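Recording the T-shirt task with the hand-held grippers
Tridudine Student Robotics Club, team guide, part 2

This page covers the shirt task only. Charging and pairing are in part 1. You need a pair of grippers, one short-sleeved T-shirt and a table with the green cloth on it.

Setting up

Clip the cloth along the far edge and smooth it toward you. Put both grippers down on the cloth with the jaws pointing inward and check the light strips. Green on both means you can start. If one stays dark, go back to part 1.
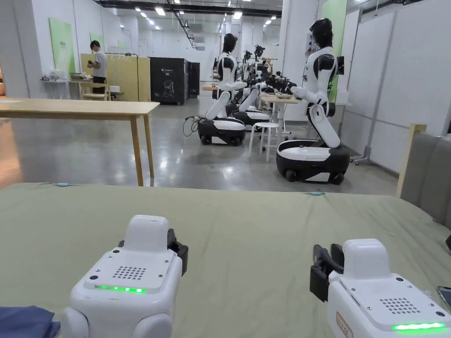 Dalia Badawi: Could you add that the session name has to be typed in before the grippers are picked up? Our group lost 42 takes in October by doing it afterward.

Added. Type the session name first, then pick up the grippers.

Taking hold of the shirt

Lay the shirt across the near side of the table. Close the left jaw on one side of it and the right jaw on the other. Take a shallow pinch, and move both hands apart at the same speed until the fabric is tight. Stop there. Pulling harder drags the shirt out of the jaws and the take has to be thrown away.

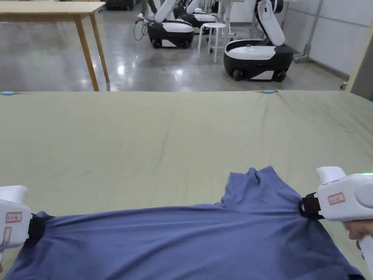
Shirt held at both sides and pulled taut.

Flattening

Lower the shirt to the cloth and keep the jaws closed until the fabric is down. Then work outward from the middle with short pulls. Small wrinkles are fine. A side that has folded under should be opened out before you begin the fold, and you can do that with one gripper while the other holds the shirt still.
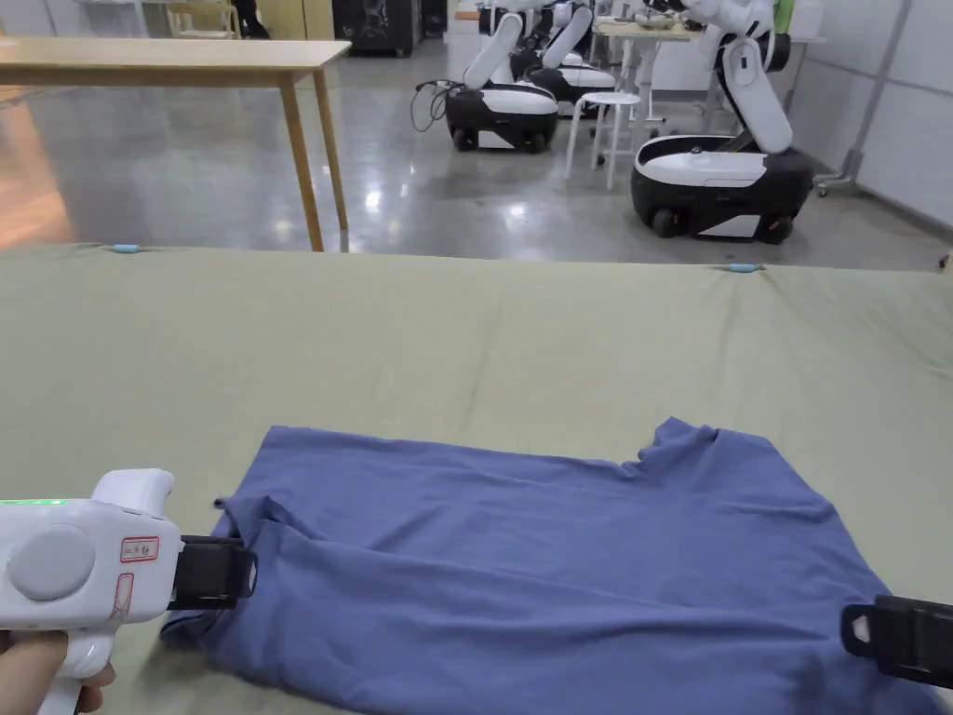
Keep your wrists level during this step. When the jaws tip up, the tracking drops out and the file shows a gap. Initz, the program we use for checking, marks any gap in red.

Starting over

Between takes, crumple the shirt again and change how it lies. If every take begins the same way, the set is not much use for training. The club is aiming for 300 good takes per team.
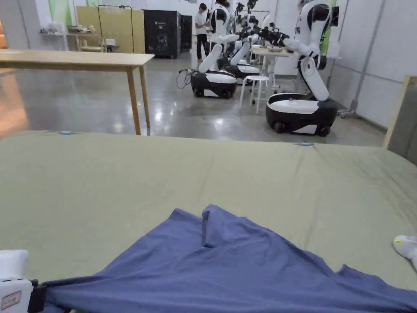 Crumpled shirt, left gripper on a bunched part.

Saving

Press stop, wait for the tone, and copy the files to the Melinora folder before the next team takes the table. Leave the cloth clipped.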